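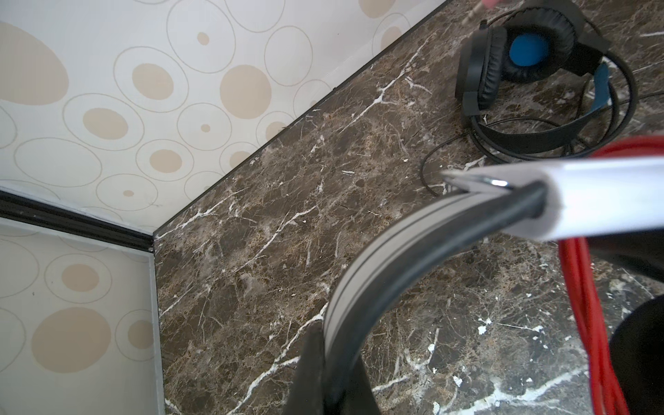

Leave the marble alone and spend the money on chairs was the advice Selamawit Alemayehu gave to the Bidton Library survey last winter, and it is more or less what has happened. The library's listening room opens again on Wednesday with its brown marble cleaned and polished, new wallpaper in a pattern of circles and dots, and seating that people can sit in for longer than one side of a record.

The room is on the ground floor of the old Boersma building, behind the local history shelves. It was a waiting room when Boersma sold insurance from the address, and the marble dates from that time. The library took over the building later and used the room for storage, then for tax forms, then for storage again. Records, tapes and headphones moved in when the music collection outgrew its corner upstairs.

It closed in June after a slow leak from a pipe in the wall lifted the old paper and left a stain behind it. The pipe was replaced within a week. Drying the plaster took the rest of the winter, and the library used the time to ask people what they wanted done with the room.

The survey drew 335 replies. Most were short. The marble came up more often than anything else, and opinion on it was divided. Some people wrote that the dark stone made the room gloomy and asked for carpet over the lot. Others said it was the only part of the room with any character. Several people asked for it to be kept but made less slippery, a request the library passed on to the stone restorer.

Carpet was priced and turned down. The quote included a timber underlay glued to the stone, and the glue could not have been taken up later without damage. Stadau, the firm that did the stonework, cleaned the marble instead, filled the worst of the chips and polished it back to a shine. The stone is a deep chocolate colour with tan and caramel patches and thin white veins running every which way through it. Before the work it had been under so many coats of floor wax that regular users could be forgiven for thinking it was plain brown.

Stadau's advice to the library was to stop waxing altogether. The stone will now be dust-mopped each evening and washed with a neutral cleaner when it needs it. Vinegar, lemon and bathroom sprays are out, as any of them will dull the polish. A non-slip mat goes down inside the door in wet weather, and the library has asked that umbrellas be left in the stand outside the room.

The wallpaper is from Felta and was hung last month. It has a cream ground with circles and ovals on it, some in thin grey-beige outline and some filled in with tan, down to quite small dots. The old paper was a green stripe. Two other designs were pinned up near the returns desk in autumn for comment, a leaf pattern and a plain oatmeal weave, and the circles were the clear favourite among people who left a note. One note said they looked like records. Another said they looked like pancakes, and voted for them anyway.

Matching the tan in the paper to the tan in the marble was not part of the plan, according to the library, though it has been mentioned as a good idea by nearly everyone who has been let in early. Dark trim finishes the join between the paper and the stone. The original trim had swollen in the leak and could not be saved on the wet side, so new lengths were cut and stained for the whole room.

Paste and water marks on fresh paper were a worry for the hangers, who worked with the marble covered the entire time. There was one delay, when a roll turned up from a different batch and was visibly yellower beside the others. It was sent back and the job finished four days late.

The listening equipment is mostly what was there before. Two turntables have been serviced and a third retired. The headphones are black over-ear sets with padded cups, and they are borrowed from the front desk on a library card, as they always were. The library is asking people to bring them back to the desk when they finish and not to leave them lying on the marble, where they have been stepped on and, in one case, mopped around for two days. Replacement ear pads cost the library $40 a pair.

Up to 100 records will be kept in the room at a time and changed over every couple of months. The rest of the collection stays upstairs and can be brought down on request, usually within the hour. Tapes are also available, although one of the players is still away for repair and there is no date for its return.

A $500 donation from a reader who asked not to be named went towards the chairs. They have arms and firm seats, and felt pads under the feet to protect the stone. The library had hoped to fit a small sofa as well, but the doorway is narrow and the one on order had to go back. Alemayehu's note had also asked for a lamp that doesn't buzz. A lamp is on the list for next year, and the ceiling lights have been given quieter fittings in the meantime.

The room will open at 10 am on Wednesday and close half an hour before the rest of the library. Sessions can be booked at the desk or by phone, and anyone can walk in if a turntable is free. Children are welcome with an adult. Food is not allowed, and neither are drinks other than water in a bottle with a lid – coffee and red wine both stain marble, and the room has hosted a few book launches over the years.

Offcuts of the wallpaper are being kept for repairs. A few lengths too short to use will be put out on the craft table in the children's section from Wednesday afternoon, free to take while they last.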